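Mornus hand-held gripper kit – pre-acceptance inspection, October 2025
Site: Renlow test bay
Inspector: Miłosz Nowicki

1. Packing list against contents – OK. Spare finger pads supplied in an unmarked bag.
2. Grip housing, screws and seams – OK. One screw needed a quarter turn.
3. Trigger travel and return – OK over 200 cycles. Slight click at full close from cycle 21 onward.
4. Signal cable, strain relief at the housing – COMMENT. Holds, but the manual gives no minimum bend radius. Ask Mornus.
5. Cable routing with gripper in hand – COMMENT. Cable has to run down the forearm and can catch on a cuff. Clip or sleeve tie wanted before use by more than one operator.
6. Reach over raised work surface – OK. Checked with the low black table on the wooden board.

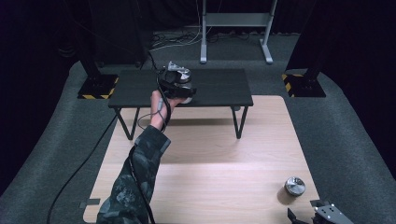

Item 6: gripper held just above the black table, cable along the forearm.

7. Trip hazards on floor – OPEN. Recheck after cables are taped down.
8. Logging software, start and stop – OK. First start took 300 ms longer than later ones.
9. Emergency stop on paired arm – not tested, arm not in this delivery.

Result: conditional pass. Items 4, 5 and 7 to be closed before purchase is approved.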